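# The long way round to a second-hand town

Zilville lost its department store in August, and with it the last place on the high street where you could buy a saucepan. What came after was slower than a closing-down sale and harder to plan. Over the following year the empty units filled up with other people's belongings. There are now six second-hand shops between the station and the river, and on a wet afternoon they are the busiest part of town.

The largest is Trirkik, which took over the ground floor of the old store. It still has the perfume counters, now used for cutlery. Prices are written in pencil on masking tape, and the fitting rooms hold lampshades. Mosquera, across the road, sells only clothes and shoes, and closes at lunchtime. The others come and go a little. One was a bank until recently and keeps its crockery behind the cashier's window, where you have to ask for it.

People who have lived here a long time tend to say that second-hand used to mean cheap. That is less true than it was. A plain wool coat at Mosquera can cost what a new one does at the retail park, and it will usually sell first. The cloth is heavier and the lining has been sewn in properly. Furniture has gone the other way. Dark wardrobes that would once have been handed down are almost given away, as few of the newer flats have a wall long enough to take one.

The trouble is at the bottom of the range. Every shop is offered more small household goods than it can sell: combs, single gloves, egg cups, belts, tins with no lids. These things arrive in bags at the back door after a house has been cleared, and sorting them takes longer than they are worth. Trirkik took in 344 bags in one month last spring. Nearly 4 in every 10 held nothing that could go on a shelf.
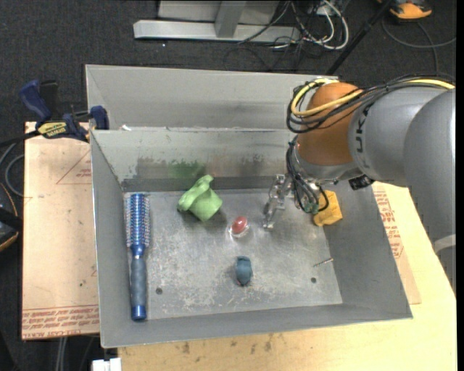 Ninine, the smallest of the shops, has tried to get round this by refusing bags altogether. You bring in up to three things, you put them on the counter, and you are told yes or no while you stand there. It can be an awkward few minutes. A teapot somebody has been fond of for half a lifetime may be handed back because of a hairline crack. But the shelves are good, and the back room is clear enough to have a table in it, where chairs are reglued in the evenings.

Whether the town can support all of them is another matter. Rents were set low to fill the units and will be looked at again. The landlord of the old store would like a gym. Trirkik has asked to keep half the floor if that happens, the half with the loading door, and has started marking down its wardrobes in case the answer comes before winter.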